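Where does orange come from?

A page for curious readers from the Children's Corner of the Gandau town library
Written by Facundo Tapia
18 Dec 2023

Last November a girl in our reading group asked me a question which I could not answer. She wanted to know what came first, the color orange or the fruit orange. I told her that I would look for the answer, and while I was looking I found many other things. So this page became longer than I planned.

Let us start with her question.

The fruit was first

I mean the word, of course. The color itself is much older than any person. There were orange sunsets before there were people to look at them. But in English, the word "orange" was used for the fruit first, and for the color only later.

The word made a very long trip. Orange trees grew in Asia a long time before they grew in Europe. In Sanskrit, an old language of India, the orange tree was called naranga. In Persian it was narang, and in Arabic it was naranj. Traders carried the fruit to the west, and they carried its name together with it. In Spanish, which is my own first language, we still say naranja, with the n at the beginning.

But where did the n go in English? It was lost already on the way. In French and Italian, the word for "a" or "an" ends with the sound n. If you say "una narancia" quickly many times, you will hear that it is difficult to know where one word ends and the next word begins. Little by little, the n went away from the fruit. English took the word from French, so English got it without the n.

Something similar happened inside English too. The word "apron" was in the past "napron". People said "a napron" and other people heard "an apron". I like this very much, because it means that even grown-ups sometimes hear wrong, and then the mistake goes in the dictionary.

What did people say before?

Before the word arrived, people in England could see the color perfectly well. They simply used other words. Sometimes they said "yellow-red", and in Old English this was geoluread. Often they just said "red".

You can still find small pieces of this old habit. The European robin is called robin redbreast, but look at a good picture of the bird and you will see that its chest is much more orange than red. We also say that a person has red hair, and most red hair is a kind of orange. The red fox is the same case. These names are older than the color word, and no one went back to correct them.

Other languages divide the colors in other places. Katsuhiko Miyazaki, who helps us with the science shelf, grew up in Japan. He told me that in Japanese you can say orenji, which comes from English, but there is also an older word, daidai-iro. Daidai is the name of a bitter orange, and iro means color. So Japanese people also looked at a fruit when they needed a name!

How can light be orange?

Now we need a little science.

The light from the sun looks white or a bit yellow, but it is a mix of many colors. You see them when the light goes through drops of rain and makes a rainbow. Orange has its place between red and yellow.

Light moves like waves. Each color has waves of a different length. The waves of violet and blue light are short. The waves of red light are the longest that we can see. Orange waves are a little shorter than the red ones. All of them are so small that you cannot see a single wave, even with a magnifying glass.

When sunlight falls on a pumpkin, the skin of the pumpkin keeps most of the blue light for itself. The rest of the light jumps back, and some of it goes into your eye. Your brain takes this light and tells you: orange. In a completely dark room the pumpkin does not send any color to you. It is strange to think about this when you are lying in bed and all your toys have no color until the morning.

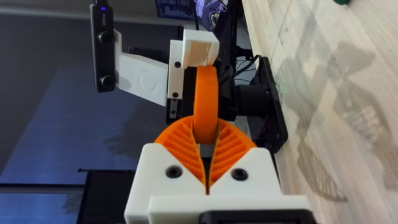 There is also a second way to get orange, and you have it probably in your paint box. Mix 2 spoons of yellow paint with a very small amount of red. Add the red slowly – it is much stronger than the yellow. If you put too much, you need a lot of yellow to come back.

A screen does it differently again. The small points on a phone or a television are only red, green and blue. There is no orange point. The screen makes the red strong, the green weaker, and the blue almost off. Your eye does the mixing. So when you see an orange on a screen, no real orange light has to be there, and still you see the same color. Katsuhiko had to explain me this two times.

Why carrots are orange

Carrots, pumpkins, sweet potatoes and mangoes have something in common. They contain a coloring material with the name carotene. Yes, it got its name from the carrot. Our bodies can change one kind of carotene into vitamin A, and we need vitamin A for our eyes and our skin. If a person does not get enough of it, it becomes hard to see when the light is weak. But eating a mountain of carrots will not give you the eyes of an owl. When you have enough, more does not help.

If you really eat too many carrots for weeks, your skin can become a bit yellow-orange, mostly on the hands and feet. It goes away again when you eat other things.

Carrots were not always orange. Long ago, many of the carrots that farmers grew were purple or yellow, and there were white ones too. You can still buy them. At the market in Inden there is a woman who sells purple carrots in the fall, and if you cut them, some are orange in the middle. My son thinks they taste different. I can't find any difference, but he closes his eyes and says he can tell.

Leaves in fall

In summer, leaves are full of a green material, chlorophyll, and the tree uses it to catch the light and make food. In many leaves there is yellow and orange too, but the green is so strong that it hides them. When the days get shorter and colder, the tree stops making new chlorophyll. The green breaks down and the yellow and orange can finally be seen.

The bright red in some leaves has another story. Many trees make the red fresh in the fall. Scientists still discuss why a tree would do this work just before it drops the leaf.

If you take the path behind the old mill in Bustos you can collect many of these leaves. Press them inside a heavy book with paper on both sides. I have used a dictionary of 274 pages and it was too light, so put a second book on top.

The evening sky

During the day, the air spreads the blue light in all directions, and this is why the sky looks blue. In the evening the sun is low. Its light must travel a much longer way through the air before it comes to you. On this long way most of the blue is spread out to other places. What arrives is mostly yellow, orange and red.

Please never look straight into the sun, also not in the evening. Look at the clouds beside it, they are more beautiful anyway.

Orange that wants to be seen, and orange that hides

People use orange when something must be noticed. Life jackets are often orange, and so are the cones on the road. Blue and orange are opposite colors on the color wheel that painters use, and opposite colors make each other look stronger. A life jacket in the blue sea is easy to find for this reason.

Then how can a tiger be orange? A tiger has to hide, or it will not eat. The answer is in the eyes of the other animals. Most people have 3 kinds of color cells in their eyes. Deer have only 2. For a deer, it is difficult to see the difference between orange and green. So the tiger in the grass, which is so bright for us, looks to the deer like more grass. The stripes help also, they break the shape of the big body.

A monarch butterfly does the opposite thing. Its orange wings are a warning. The caterpillar eats milkweed, a plant with poison in it, and the poison stays in the butterfly. A bird that tries one becomes sick and remembers the color.

Something to try at home

Find a small blue thing and put it on a sheet of white paper, in good light. Look at it without moving your eyes while you count slowly to thirty. Then take the thing away and keep looking at the white paper. After a moment you should see a pale spot in the same shape, and it is an orange or yellowish color. Your eyes became a little tired of blue, and for a short time they answer too weakly to it.

Try it also with an orange thing and see which color comes. I will not tell you.

Words from this page

Carotene: a material which makes many plants yellow or orange.
Chlorophyll: the green material in leaves.
Wavelength: how long one wave of light is, from top to top.
Sanskrit: an old language of India.

If you have a question for the next page, write it on paper and put it in the yellow box by the library door. The children of the Beradura school can give their questions to their teacher, and she will bring them to us. The next page is about salt.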